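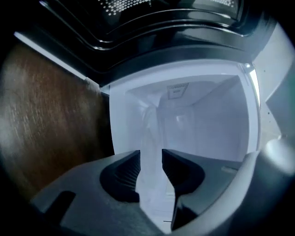 Photo: Prikia Home Reviews

Hasonex storage box, white, 2 pieces in the set

I bought this set in June for my small kitchen in Prernarbridge. The price was 39 dollars at Gallagher, and delivery was free. I keep tea and rice in one box and cleaning cloths in the other. The lid closes well, but it makes a loud click, so I don't open it early in the morning. Each box is 31 cm wide. Please measure your shelf before you order, I had to move mine. The smell of new plastic stayed for many days. I would buy it again, but only with a discount. Four stars from me.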